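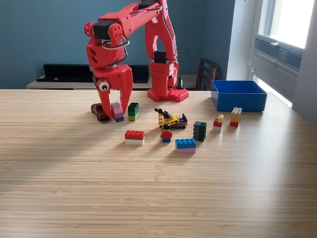
4. Sharing the sorting table with the Rastix arm

If you have sorted returned bricks by hand for years, your day will feel a little different now, and we hope a nicer kind of different! The arm takes the plain picking; checking and odd pieces stay with you.

1. Clear the last batch and put the box within the arm's reach.
2. Spread the bricks out, leaving a finger's width between stacks.
3. Press Start and let it finish its first pick before you turn to your own work.

Note: A batch is 40 pieces. Vehicles and figures are still yours to check.

Caution: Keep hands and sleeves away from the claws until the arm has parked.

Questions about the new shifts go to Kári Frandsen at the Brestden desk.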